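Notebook, Drudwood bench, March

Picked up the varnish trials again after the break. Leif Tangen left me the jar labels and his mixing sheet, so I'm working from those and from my own notes. Batch numbers carry on from last year. Today is 161.

Same spruce offcuts as before, planed on one face, scraped, two coats of thin hide glue as a seal. The glue coats went on yesterday and felt fine under the thumb this morning. One offcut had raised grain at the end and I took it back with the scraper and resealed it, marked R on the back.

161 is the Zurell resin, ground and sieved, in spirit. 200 g resin to the jar. Dissolved slower than 160 did. I had it in the warm water bath from 8 in the morning and there was still a soft lump at the bottom at lunch. Stirred it, broke up the lump with the glass rod, put the lid back. Clear by late afternoon apart from a bit of bark, which I strained out through two layers of cloth. Should have sieved finer. The grinder needs cleaning before the next lot, there is old Mangundap resin packed in behind the plate and I think some of that went in too. Not enough to matter for color but I'm writing it down.

Color in the jar is darker than Leif's sheet says, more like strong tea. On the wood it goes on much paler. One coat hardly shows.

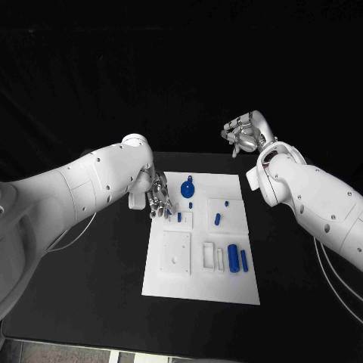 Brushing: used the wide soft brush first and got ridges at the overlaps. Changed to the narrow one and thinned the varnish a little with more spirit (didn't measure, a splash, will measure next time). Much better. Have to keep moving, no going back over an edge once it starts to pull. Left the first strip on each offcut bare for comparison.

Second coat went on 161 after the first stopped taking a fingerprint. Faint bloom on two of the offcuts, the ones nearest the door. I've moved them to the shelf over the heater and will look tomorrow. We had bloom on the Grastulura batch too and that cleared without doing anything, but the weather was dry then. It has rained here most of the week.

Checked the old light-box offcuts while the second coat set. They have had 2260 hours now by the meter. The plain shellac has hardly moved. The Grastulura piece has gone noticeably warmer next to its covered half, and there is fine crazing in one corner that I don't have in my notes from last time. Could have been there and I missed it. Drew a pencil circle on the back behind the spot.

The lamp hums. Leif says it always did.

To do:
Clean grinder, all of it, take the plate off.
Order more spirit, down to the last can.
Measure the thinning on 162.
Cut new offcuts from the same board if there is enough left, otherwise start a new series and say so on the label.
Ask Leif if the color on his sheet was judged in the jar or on glass.

Lids checked, heater on low, left the offcuts flat.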